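## Unit 4: Looking after the two-bin picking cell

These notes go with the afternoon lab at the Rikden building. Read them before you come. You will do the full check in pairs and fill in the Wovesard log sheet as you go.

### 1. Before you touch anything

Stop the running program, move the arm to its parked pose and press the emergency stop. Write the cycle count from the controller in the log. The short check is due every 200 picks and the full check every 2000. If the count is past due, do the full check, even if the last group says they did it.

### 2. Bins and clamps

The program stores the position of each bin as a fixed offset from the arm base. It has no way of knowing that a bin has moved. If the front bin shifts by more than 2 mm, the fingers start to come down on the walls when they go for items near the edge.

- Push each bin by hand at the corners. There should be no play.
- Check the bar clamps where the bins meet. Squeeze the trigger until the pads sit flat on the metal, then stop – too much force bends the sheet.
- Wipe the floor of each bin with a dry cloth.
- Look at the inside walls. Scraped paint is normal wear. Raised metal or a fresh dent gets logged.

If you had to move a bin, run the corner touch routine from Unit 3 before going on.

### 3. Test items

A mixed set is used so that one pass covers several kinds of grasp. Bowls slide over each other and hide what is under them. A long tool such as a trowel has its weight at one end and tends to swing. Clear glass is hard for the depth camera, and a cup on its side can roll when the first finger touches it.

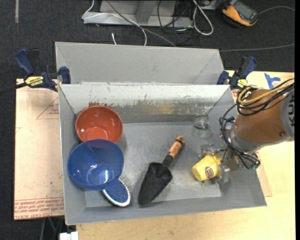 Tip the set in loosely and leave it as it falls. Do not space the items out. A tidy bin gives a pick rate that you will not see again once the cell is back in use. Take out anything cracked and note it on the sheet.

### 4. Gripper and cables

Open and close the fingers at low speed. They should meet evenly along the tips. Replace a pad if it has a split or a shiny patch, and tighten the screws in two passes.

Next, turn the wrist slowly through its full range and watch the cable bundle. It needs enough slack to follow the wrist, but no loop should be able to catch on a bin wall. Check that the connectors are fully seated. Hervieu cable ties are in the top drawer; cut the ends flush.

### 5. Restart

Release the stop, home the arm and run 30 picks at reduced speed. Allow about two missed grasps. With more than that, go back to section 2.

Hand in the log sheet before you leave. The Kidanbridge groups use the same form, with their own cell number at the top.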